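Print this page | E-mail this page

Why is a fluffy sock fluffy?

Pull a sock over your hand and look at it close up, closer than you usually would. You will find that it is made of loops. Each loop hangs from the one above it, row after row, and there can be 100 of them going round the top of one small sock.

This is what makes knitting different from weaving. A woven cloth, like a tea towel, has threads that go straight over and under each other. Tug it and it hardly moves. Knitted cloth is all bends. When you tug it the bends straighten out, and when you let go they curl up again. That is why you can get a sock over your heel, which is wider than your ankle.

The edge

The top of a sock has a special job. It has to hold on to your leg without pinching. Knitters make this part in ribs, which are little ridges and valleys made by changing the direction of the stitches. The ridges squeeze together when nothing is pulling on them, like the folds of an accordion. Many socks have a thin stretchy thread hidden in the edge as well.

The edges of jumpers, hats and mittens are often ribbed too. Have a look in your drawer.

The fluff

Fluffy yarn starts out like other yarn, as a bundle of very thin fibres twisted together. In smooth yarn the fibres lie flat. In fluffy yarn some of the ends are left sticking out, or they are brushed until they stand up. The raised fibres catch the light, so the top of the cloth looks paler and the folds look darker, even though it was all dyed the same colour.

Fluff keeps you warm because air gets trapped between the fibres. Air that cannot move about is good at keeping heat in — a bird puffs up its feathers in winter for the same reason.

At the Mekstead mill, Sun-ja Tak looks after the machines that knit socks. Each one has a ring of needles with tiny hooks on the ends. "Children ask me if I knit them by hand," she says. "I would need 300 years." Her favourite yarn is a thick one called Kurnisier. It sheds, and she goes home in February with pink fluff on her coat.

Fraying

Loops hold each other in place, so if one end comes free the next loop can slip out too. Small tufts at an edge are usually just fibres that have rubbed loose. A long thread is different. Do not pull it! Ask a grown-up to thread it through to the inside with a needle and tie it off.

Wash fluffy things inside out in cool water, and keep them away from zips and hook fasteners, which grab the loops.

Try it: rub a fluffy piece of knitting one way with your finger, then the other way. See if the colour seems to change.

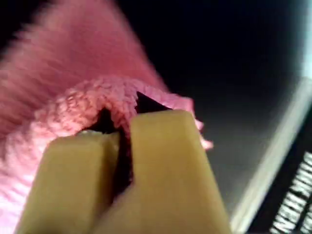 Next, stretch the ribbing gently between two fingers and watch the valleys open. Draw what you see before you let go, then draw it again afterwards.

Print this page | E-mail this page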